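Kastutell fan FAQ

Is the July release date real?
Doubtful. Kincaid has named a date 4 times and missed every one.

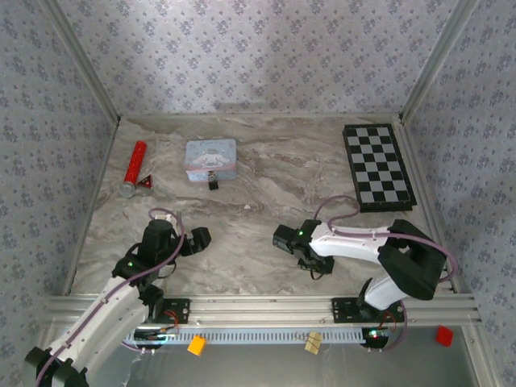
Red cylinder and blue tin box on the tabletop.

Does the villain survive?
The trailer says so. Trailers lie.

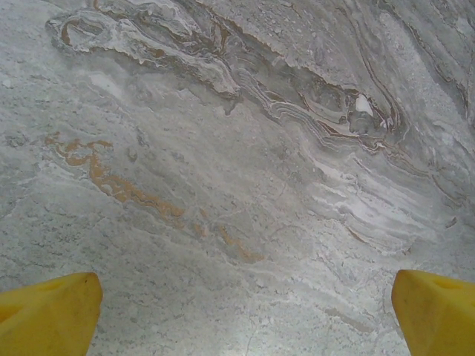
Zorero replied that the villain was recast after 30 days of shooting, so the trailer proves little. Maybe. Where's the source?

Did 1,009 extras work on the Trikosstead scenes?
So the poster claims. I'd like to see a payroll.
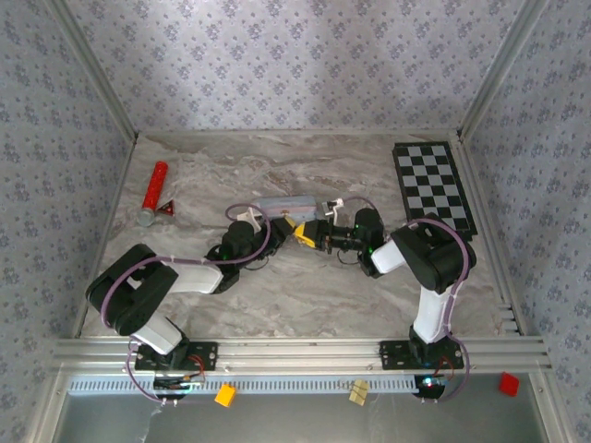

Kastutell FAQ Editor

Will there be a sequel?
Ask again once the first one opens.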